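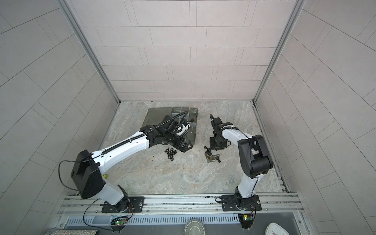
How long does it take to show a robot a new sorting job?

At our shop it's an afternoon for most people, and that includes the coffee break.

Home | News | Products | Training | Support | Contact

Ludstead opens its teach-by-hand program in June

I'm so happy to finally share this one! Our Hosus kit lets you steer a pair of arms by remote control through a job – nuts here, bolts there – and saves every move as a lesson. Our testers have recorded over 265 lessons so far.

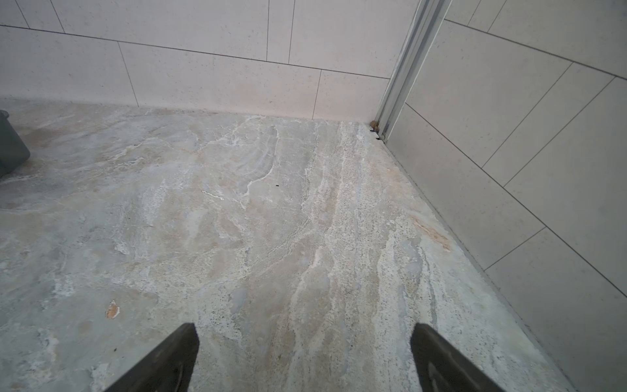
By Mali Sayce, Training Lead, Ludstead

My advice to new folks is to go slow with the grippers and leave the fingers open until you're sure of your line (I still rush it myself). Classes run Wednesday afternoons, with 4 seats each. Write to Usa Boonyarit on our training desk to grab one!

Last updated: Wednesday, 3 p.m.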